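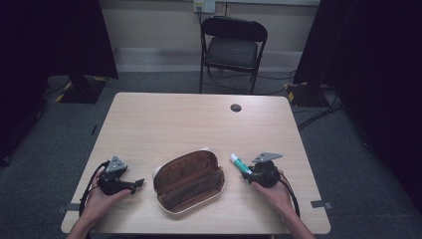 Slide 1: Two hand-held grippers at a light-wood table

Speaker notes, January 2024
Session: Difficulty and Hints in Surnudari

Good morning, and thank you for attending. The session concerns the hint system in Surnudari, our detective adventure, and the changes made to it between the first test build and the release version. Questions will be taken at the end.

Slide 2: The game in short
Surnudari is set in the harbor town of Dundon. The player takes the part of an insurance investigator and works through nine cases, each of which may be solved in more than one order. There is no combat. The full script contains 448 clues, of which 190 are needed to finish the game.

Slide 3: What testing showed
The October test group played the first three cases. Most players left the game during the Lacerda warehouse case. Their notes indicated that they had found the shipping ledger but had not understood that it could be compared with the tide table. (Pause. Show the ledger screen.)

Slide 4: The first hint system
Hints were given by a timer. After 90 seconds without progress, the notebook flashed and named the next location. Players who were reading carefully were interrupted, and several turned the feature off.

Slide 5: The present system
The notebook now responds to what the player has already seen. If both halves of a clue have been found, it places them on facing pages and says nothing further. A direct hint must be requested. The writing team prepared 400 short notebook entries for this purpose.

Slide 6: Remaining difficulties
The Zamon case still depends on a single conversation that may be missed. A second route through the hotel register was written and later removed, as it revealed the culprit too early. We would welcome the views of other studios on this point.

(Leave slide 6 on screen during questions. The demonstration build is on the second laptop, saved at the start of case four.)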